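A Morning at the Masell Furniture Works

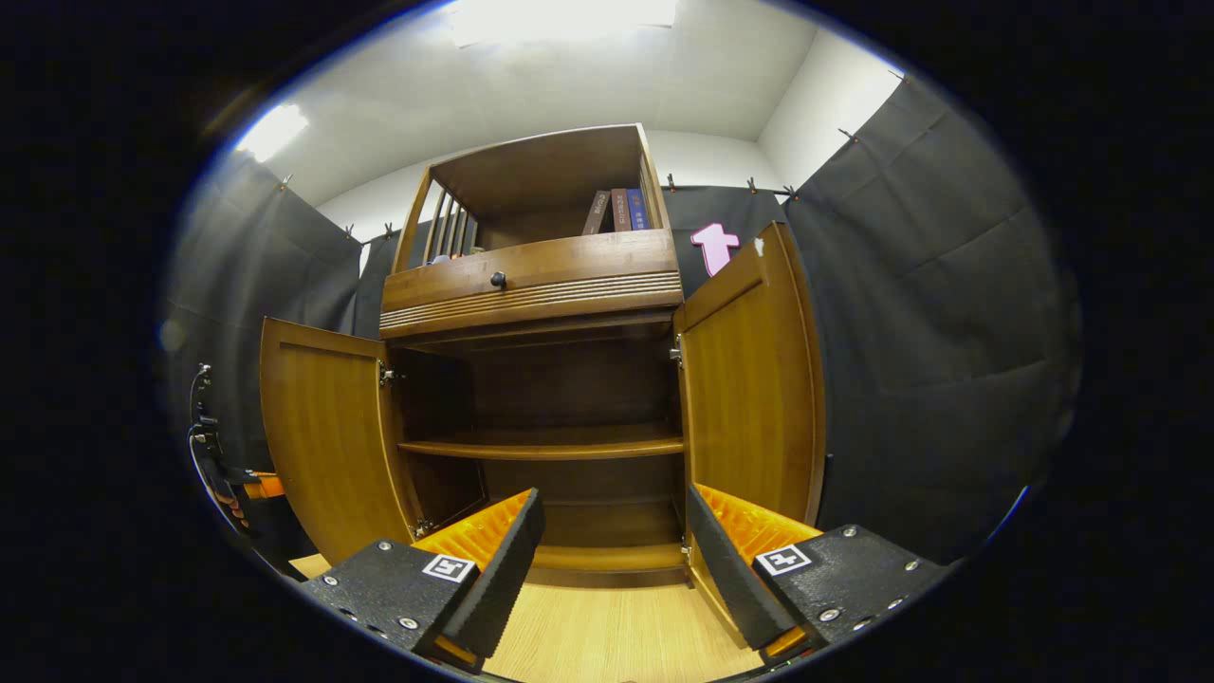 I went to the Masell open day in April, mostly to find out whether a small plant could still make a living from solid wood. The works is on the east side of Sutach, past the feed store and the rail crossing. Parking is in the gravel lot across the road. The gate opened at 8:30 and I was in the second group.

Each group had a guide from the shop floor. Ours was Shufen Su, who runs the finishing room. She gave us safety glasses and earplugs and asked us to stay inside the yellow lines. There were more than 200 visitors over the day, but the groups were kept small enough that you could hear her between machines.

The tour starts in the yard, under a long open shed where boards are stacked with thin strips of wood between the layers. Most of the lumber is cherry and ash, with a little walnut at the far end. It comes in by truck from a mill at Semwal. It stays under the shed until a meter says it can go to the kiln, and the kiln takes it from there. Su said the schedule gets changed when the weather is damp for weeks at a time, as it was this spring. A tag on the end of each stack gives the species, the thickness and the month it arrived.

The rough mill is the loudest part of the building. Two people cut boards to length and mark out the knots with a crayon. The offcuts go down a chute and end up heating the building in winter. I asked what share of a board is lost and was told it depends on the grade they buy, and that they have gone back and forth on this. Cheaper boards mean more sawing and more waste. The better ones cost enough that the saving in labor can disappear.

From there we went through to the joinery room, where I would have been happy to stay longer. Ntombi Chauke was fitting drawers at a bench near the window. She planes the sides a little at a time and tries the drawer in its opening after each pass. A drawer that fits well in April can stick in August, so she leaves a gap at the top and works out how much from the width of the wood. She has a chart for this taped inside her tool chest but did not look at it while we were there. Somebody asked about metal slides. Masell will put them in on request, and about a third of buyers ask.

Doors are done in the same room. The center panel sits in a groove without glue so it can swell and shrink. Chauke had a sample joint cut in half to show this, and it was passed around. It explained why an old sideboard of mine split down one door. A previous owner had glued the panel in.

The finishing room is kept closed off and we saw it through a window. They use an oil and a wiping varnish, depending on the line. The Sasier line gets 5 coats, rubbed down by hand between each one. It is the most expensive thing they make. A tall Sasier cupboard was $2,930 on the price sheet, and the small bedside table was $235. There is a waiting list for the cupboard and none for the table.

The tour took an hour and a half. Afterward there was coffee and a table of seconds in the loading bay. These were mostly shelves and stools with small flaws, some of which I could not find. Two stools went while I was standing there. I bought a cutting board.

A few practical points. The floor is concrete throughout and there is nowhere to sit until the end. Closed shoes are required, and one couple in sandals had to wait in the office. Children under ten are not allowed in the rough mill but can rejoin the group in the joinery room. The restrooms are in the office building, across the yard.

The next open day is planned for October. Places are free but have to be booked by phone, and the morning groups fill first.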